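Walk-through notes, Porkance rental unit, 4/11/23

OK, went through the whole place with my flashlight and my clipboard (yes, a real clipboard, I like them). Comments are mine, so blame me if you disagree!

**Kitchen**

- [x] Stove burners all light. Back left one is slow, give it a second.
- [x] Extinguisher gauge in the green. Tag says February, so we're good for a while.
- [ ] GFCI outlet by the sink. Test button works, reset sticks. I want this swapped before anyone moves in.
- [x] Range hood fan. Loud as a truck but it pulls air.

**Bedrooms and hall**

- [x] Smoke alarms, both bedrooms. Ear-splitting, perfect.
- [ ] CO alarm in the hall. Dead. Put it on the Trenilari order with the outlet, they had the sealed kind for less last time.
- [x] Windows open all the way and stay up (the front one used to drop like a guillotine, so I'm very happy about that).
- [ ] Tall dresser still not strapped to the wall. Straps are in my truck, I just ran out of daylight.

Storage is where I always get picky. I don't want anything heavy up high, I don't want anything parked in front of the breaker panel, and I'd much rather see tubs than cardboard down at floor level, where the damp gets into everything.

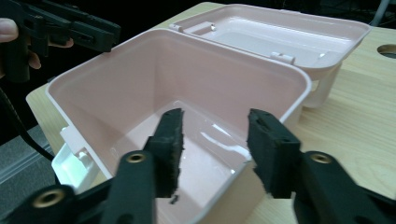

*Storage: pink plastic tub, open, rounded corners.*

Panel door swings clear now and the labels are readable, so that's a pass. Closet shelf is a pass too, but please keep the paint cans off it!

**Outside**

- [x] Handrail on the back steps. Tightened two bolts, solid now.
- [ ] Porch light flickers. Could be the bulb, could be the fixture, start with the bulb.
- [x] Water heater relief valve and drain pipe, no drips. Meter next to it reads 1,991.

Parts budget is $500 and I've spent $146 of it so far. I'll be back for the open boxes once the Trenilari order shows up.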